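3.2 Workspace and tool set

The arm was set up in the Jondska shared workshop, on a table that other members also use. All parts of the mounting had to be removable, so the cell was assembled from standard profile and held together with hand-tightened fittings. Control ran on a single desktop machine using the Heltar planner, with grasp poses supplied by the Donden library. Neither package was modified, apart from a lower speed limit near the table surface.

Each trial began with the tools placed by hand. A layout was kept for 8 attempts and then changed. In total 851 attempts were logged over 4 layouts and their rotated variants – attempts stopped by the operator were kept in the log but left out of the success rates.
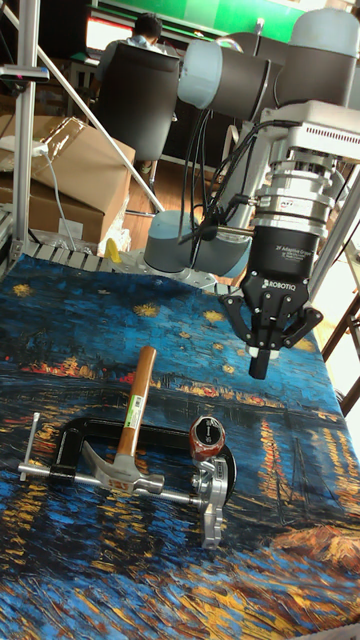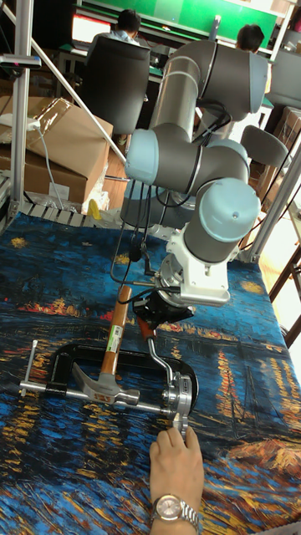
Figure 2. Arm and gripper over the printed cloth, with the C-clamp and claw hammer.

Overlap between tools was the main source of planning errors. The Heltar planner treats each object as a separate convex body, and this assumption fails for any tool with an open shape. The C-clamp in Figure 2 is such a case: its frame encloses free space, and the hammer occupies part of the same footprint, so the two convex bodies intersect before the arm has moved. We therefore replaced the clamp model with four boxes, one for each side of the frame and one for the screw. Planning time rose by a factor of 2 – acceptable here, given that plans are computed once per attempt.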